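Times Tables Strips & Quick Quiz Cards – Years 2 to 4
by Flilia

Back in stock as a download. Same strips as before, tidied up, plus the division side which people kept asking for.

What you get
50 quiz cards, 18 fold-up strips, answer sheets, one blank strip to fill in yourself. A4, black and white, so it won't eat your ink. Colour version in the same folder if you want it.

Covers the 2, 3, 4, 5, 8 and 10 times tables. 6, 7 and 9 are in the Keskinen pack, sold seperately.

How the strips work
Print. Cut along the dotted line. Fold the answers under. Child says the answer, flips, checks. Two minutes, done. Meant for odd moments – lining up, waiting for lunch, or at home stuck up on the bathroom or kitchen wall. 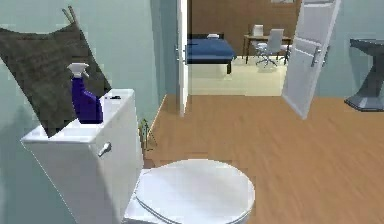 Picture: Mevico

Laminate if you can. Plain paper lasts a week or so on a busy table. Card is better, anything that goes through your printer without jamming.

The quiz cards
Ten questions a card, mixed order, getting harder as the card numbers go up. Cards 1 to 18 are single tables only. After that it's mixed. Missing number questions (4 x ? = 32) start on card 30. No pictures on the cards, no borders, big clear type.

Can be used for:
morning work
homework folders
early finishers
a quick check before parents' evening
small groups, one card between two

Answer sheets are by card number. Children can mark their own, most of them like doing it.

Home use
No teacher notes needed. Start with the 2s and the 10s, even if they say they know them. One strip at a time. Leave it up until it's boring, then swap. Ask while you're cooking, ask while they're brushing their teeth – little and often beats a long sit-down on Sunday night.

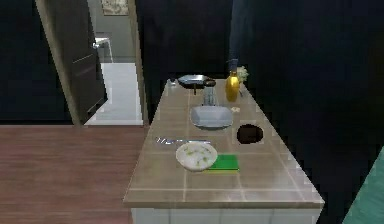 Licence and printing
Single licence = one teacher or one family, print as many as you like. School licence covers all staff on one site. Please dont put the files on a shared website.

Files are PDF. Ordering through Zosgate, link comes by email straight after payment. Check your junk folder first, then message us. Download works five times, so save it somewhere sensible.

Also from Flilia
Number Bonds to 20 strips
Telling the Time cards, o'clock to five minutes
Place Value cards up to 1,000
Big Bumper Sums, 500 questions with answers (November update included free)

Page updated Wednesday, March 25, 2026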